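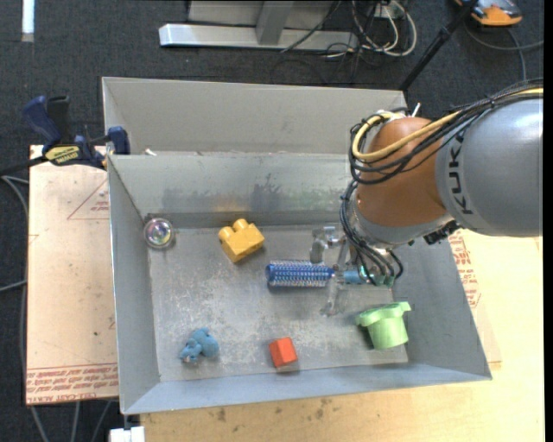

図1 評価セルのビン内。把持位置はヘアブラシの柄側。

チケット番号:3126
件名:指幅フィードバックが更新されないまま把持完了が返る(Koltau製2指グリッパ/Gebretsadikコントローラ)
起票日:2026年7月17日
区分:不具合調査(グリッパ比較評価)
プロジェクト:Lemmont
優先度:中
状態:対策適用済み、経過観察

環境
アーム:KUKA
グリッパ:Koltau電動2指、金属指(評価品)
比較対象:Lullari電動2指、樹脂パッド付き指
制御:Gebretsadikセルコントローラ。アームとグリッパの両方をここから指令
対象物:混載。ヘアブラシ、ブロック、透明球、カップ形の玩具、ぬいぐるみほか
ビン:金属製、傾斜壁。作業台にバークランプで固定

現象
閉指令の後、グリッパから把持完了が返り、コントローラは次の持ち上げ動作に進む。ところが記録上の指幅は開指令時の値のまま変化していない。持ち上げ後に対象物が残っている場合と、ビンに落ちている場合の両方がある。アラームは出ない。
指幅の値を把持成否の判定に使っているため、この状態になると成功も失敗も判定不能として処理される。比較評価の集計から除外せざるを得ず、Lullari側の結果と並べられない。

発生数
Koltau側の試行2666回のうち、指幅が更新されなかったものが183回。ほぼ同じ条件で回したLullari側では同じ現象は記録されていない。ただしLullari側はグリッパとコントローラの間に変換ユニットが入っており、通信経路が同一ではない。この差だけでグリッパ本体の不良とは断定できない。

再現手順
1. ビン内に対象物をランダムに投入する。
2. 自動シーケンスで把持候補を選択し、手首を目標姿勢まで回す。
3. アプローチ完了の直後に閉指令を出す。
4. 把持完了の受信時刻と、指幅レジスタの最終更新時刻を比較する。
単体の開閉試験(アーム停止、手首は原点姿勢)では再現しない。シーケンスを低速にすると頻度が下がるが、なくなりはしない。

起票時点での推定要因
(a) 対象物の形状。ヘアブラシのように毛の部分と柄で硬さが違うものでは、接触判定が早く立つ可能性がある。
(b) 手首の旋回によるケーブルの引張。手首まわりはケーブルに余長を取ってループにしてあり、姿勢によって曲げの状態が変わる。
(c) コントローラ側の読み出し周期とグリッパ側の更新周期の不一致。
(d) グリッパのファームウェア。

調査記録

記録1 対象物との相関
判定不能になった試行を対象物別に分類した。ヘアブラシがやや多いが、そもそも選択される頻度が高く、試行数で割ると他との差は小さい。透明球でも小さいブロックでも起きている。毛側をつかんだ場合と柄側をつかんだ場合にも有意な差は見られない。(a)は主因から外す。
なお、透明球は把持候補そのものが出にくい。カメラ側の課題として別チケットで扱う。

記録2 手首姿勢との相関
旋回角でヒストグラムを取ったところ、片側の可動端寄りに偏りがある。ビンの壁際にある対象物を取りにいく姿勢と重なるので、壁との干渉回避で指先が斜めに入る場合とも区別がつかない。
切り分けのため、ビンの外の空中で同じ旋回角まで回して空打ちの開閉を繰り返した。対象物なし、壁なしでも再現した。干渉は無関係と判断する。

記録3 ケーブル
グリッパ側のコネクタを抜き差しし、端子を目視確認。曲がり、変色なし。導通を取りながら手で手首側の束を動かしたが、断は検出できなかった。
次に結束の位置をずらして余長を増やし、空打ちを再実施。発生頻度は下がらない。ケーブルが疑わしいという見方は弱くなったが、瞬断は導通試験では拾えないことがあるため、(b)は保留のままとする。

記録4 Koltauサポートへの一次問い合わせ
送付物:コントローラのログ、空打ち試験の条件表、配線図。
回答の要旨は次のとおり。
・把持完了フラグは指の速度が閾値を下回った時点で立つ。指幅の値とは独立に更新される。
・指幅レジスタは、上位からの連続読み出し中は更新を保留する仕様である。
・評価品に書き込まれているのは3月版のファームウェアで、保留の解除条件に既知の問題がある。
・上位側の読み出し間隔を広げて再試験してほしい。
仕様書には保留の記載が見当たらなかったので、該当箇所の明示を依頼した。後日、改訂版で追記するとの返答。

記録5 読み出し方法の確認
Gebretsadik側の設定を確認したところ、アームの移動中は状態監視のためグリッパの全レジスタを最短周期で読み続けていた。アプローチ完了から閉指令までの間にもこの読み出しが続いている。旋回角の大きい姿勢では移動時間が延びるため、連続読み出しの時間も延びる。記録2の偏りはこれで説明がつく。手首姿勢そのものではなく、移動時間との相関だったと考えられる。
確認として、旋回角を小さくしたまま移動速度だけを落とし、監視周期は最短に固定して空打ちを行った。頻度は上がった。起票時に「低速にすると下がる」と書いたが、当時の低速モードでは監視周期も同時に延びていた。設定が連動していることを見落としていた。再現手順の記載はこの点で不正確である。

記録6 暫定対策
・移動中の読み出し対象を、アラームと動作状態のレジスタに限定した。
・閉指令の直前に読み出しを止め、把持完了の受信後に指幅を読む順序へ変更した。
・指幅の値が開指令時と一致したままの場合は、読み直しを最大3回行う。それでも変わらなければ判定不能として記録し、シーケンスは停止しない。
空打ち試験では再発なし。対象物を入れた自動シーケンスでも、短時間の運転では再発していない。読み直しの発生自体は少数残っている。

記録7 ファームウェア更新
Koltauから修正版を受領。比較評価の途中で版を変えると前半のデータと条件が揃わなくなるため、適用は見送り、現行版に暫定対策を入れた状態で残りの試行を行う。修正版の確認は予備のグリッパで別に実施する。

比較評価への影響
判定不能となった試行は、カメラ画像による後判定で成否を付け直す。ただし金属指は背景のビンと色が近く、指と対象物の境界が取りにくい。ビン底の擦り傷も輪郭抽出の邪魔になる。自動での後判定は使わず、持ち上げ後の画像を目視で確認することにした。
閉動作の所要時間は把持完了フラグを基準に算出しており、今回の件の影響を受けない。把持幅の分布はKoltau側のみ欠測があるため、報告書の該当グラフには欠測数を併記する。Lullari側との差を論じるのは、対策後のデータだけに限定する。

残作業
・対策後の条件で混載シーケンスを再実施し、読み直しの回数を集計する。
・Lullari側も同じ読み出し順序に揃えて再測定する。変換ユニットで値が保持されていないかも併せて確認。
・予備グリッパに修正版を書き込み、最短周期の監視で空打ちを行う。
・(b)については、グリッパ側のコネクタ近傍に信号モニタを入れて瞬断の有無を見る。優先度は低。
・Gebretsadikの低速モードで監視周期が連動する件を、セルの運用手順書に追記する。

クローズ条件
再実施した混載シーケンスで指幅の未更新が記録されないこと、および修正版ファームウェア単独で再発しないことの確認。片方のみ満たした場合は本チケットを閉じ、残りを子チケットに移す。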